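Home recording and DIY releases > Mixing and mastering
Topic: Cassette run for a small album - separate master or just send the digital one?

fernbank_tapes
Sat 12 September
We're finally putting our second album out on tape as well as digital. It's instrumental stuff, slow synths and a bit of lap steel, and 29 minutes all up. The digital master is finished and we're happy with it. The duplicator (Wolde) says they'll take whatever we send but "recommend a cassette-ready master", and when I asked what that meant they sent back a one-page PDF that mostly covers label artwork.

Our mastering person wants another fee for a tape version. It's not an outrageous fee but it would eat most of what we'd make on the run. Has anyone here just sent the digital master and been fine with it? Type I tape, real time duplication, if that changes the answer.

lowpass_larry
Sent the digital master for our last two. Fine both times. Nobody who bought one has complained, though I suspect half of them don't own a deck.

The one thing I did was pull the whole lot down by a couple of dB and ask them to set their own level. They have meters and they know their tape.

Saltbush
I'd disagree with that as general advice. It depends on what the digital master looks like. If it's been limited hard for streaming, tape doesn't like a constant wall of top end. Type I saturates in the highs well before it saturates in the mids, so cymbals and bright synths turn into a sort of spitty mush. With a quieter master you'd probably never notice.

What's the loudness on it, and how bright are the synths?

fernbank_tapes
It's not loud. She left a lot of room in it because we asked her to. Two tracks have a fairly bright arpeggio that runs the whole way through and those are the ones I'm nervous about. Everything else is dark already.

Saltbush
Then I'd treat those two tracks and leave the rest alone. A gentle shelf down from 10k or so, maybe a de-esser working lightly on the arpeggio if you've still got the stems. Check your low end is mono below 100 or thereabouts too. That matters a lot more on vinyl but it does no harm here.

marrow_and_pine
Please don't start EQing a finished master at home to save a fee. You paid someone for their ears and their room. If you shelf two tracks out of nine, those two will sit differently against the others and the album will lose its shape. I've heard plenty of self-released tapes with exactly this problem, where side B suddenly sounds like it has a blanket over it.

Ask her what she'd charge for only the two tracks. Mine did something similar for a quarter of the full price.

lowpass_larry
It's a tape, it has a blanket over it from the factory.

marrow_and_pine
Good decks and decent tape are well past that. People have been repeating this since the nineties, mostly on the strength of a car stereo they had at uni.

gatepost
Two practical things nobody has raised yet.

First, side lengths. 29 minutes means you want something like a C30 or C32. Work out your split before you talk to anybody about mastering, as it might change your track order. If side A runs 17 and side B runs 12 you're paying for a C34 or C35 with five minutes of silence at the end of B. Some people don't mind that. I find it annoying, having to fast forward before I can flip.

Second, ask Wolde whether they want one file per side or individual tracks. Most places want one long WAV per side, with the gaps already in it. If you send individual tracks, somebody on their end will be choosing the gaps for you, and on a slow ambient record that's a fair bit of your pacing given away. We sent separate tracks to Trenel in May and got two seconds between everything, including two pieces that were meant to run into each other.

fernbank_tapes
The split is a problem, you're right. In the current order the long piece is fifth and it's nearly 11 minutes, so it either goes on A and makes it enormous or opens B. Opening B might be nice. It'd put A at 13 and B at 16, so a C32.

I'll ask about the files. The PDF doesn't say.

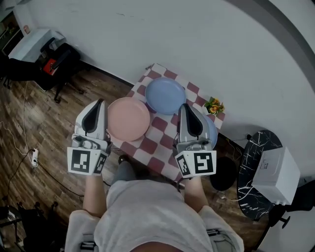
I've also emailed our mastering person about doing only the two bright tracks, as marrow suggested. I felt a bit awkward haggling but she'd probably prefer being asked to hearing I'd had a go at it myself.

Saltbush
Fair enough, and for the record I'd do the same if the money's there. My point was only that a shelf on two tracks isn't butchery.

On the split, 13 and 16 is fine. Opening a side with the long piece is a good spot for it. You get the cleanest bit of attention right after somebody has flipped the tape.

quiet_kettle
How many are you getting made? If it's a small run I'd consider dubbing them yourself. I did our last EP on two decks in the spare room over a fortnight. It took 255 blank shells with spares and I sold most of them at shows. You get to set the level yourself and listen to every one.

fernbank_tapes
We're thinking 100. I did look at dubbing at home but I've only got one deck and it runs a touch fast.

gatepost
Don't do it on a deck that runs fast. On slow synth music people will notice, or at least anyone who has the digital version will. It'll come out flat on a properly calibrated machine, and by a different amount on everybody else's.

quiet_kettle
True, I had both of mine serviced first. That was $523 for the pair with new belts and a pinch roller, so it only pays off if you plan to keep releasing tapes.

lowpass_larry
So you spent more than the mastering fee in order to avoid the mastering fee.

quiet_kettle
I spent it so I'd have two working decks. I've done three releases on them now, plus a friend's.

marrow_and_pine
One more on duplicators, whoever you end up with. Ask for a test copy before they run the batch. Wolde will do one if you ask, although it isn't on the order form and there's a small charge for postage. Play it on the worst deck you can borrow as well as the best one. Check the start of each side especially. If your audio begins straight off the leader tape the first second can be swallowed, so leave five seconds or so of silence at the top of each file.

Also ask about noise reduction. Almost nobody's playing back with it switched on these days, so I'd go without. A tape encoded with it and played without it sounds too bright and hissy, and that's the very thing you're worried about with the arpeggios.

Saltbush
Agreed on noise reduction, leave it off. Disagree slightly on five seconds. I'd go eight. Some leaders are long, and I've had an auto-stop deck that took its time getting up to speed.

fernbank_tapes
Thanks everyone. She's written back and will do the two tracks for a bit under a third of the full fee, and she'll assemble the sides as well if I send her the gap timings. So that's sorted, I think. She also said to leave noise reduction off.

Wolde want one WAV per side, 24 bit, 44.1 or 48. I've asked for a test copy.

Still deciding on shell colour. The choice is a smoky clear one or an off-white, and the other half of the band wants the off-white.

gatepost
Smoky clear. Off-white goes yellow if it's left on a windowsill.

lowpass_larry
Off-white. Print straight onto it and save yourself the labels. Zurkport did ours that way and the ink has held up fine, apart from one batch where side A was printed on both sides.

marrow_and_pine
If you do print on the shell, get a proof of that as well. We had the Fusov split printed in a grey that looked good on screen and can't be read at all in a dim room, so at the merch table people kept asking which side was ours.

fernbank_tapes
Noted. Black ink then. I'll post again when the test copy turns up.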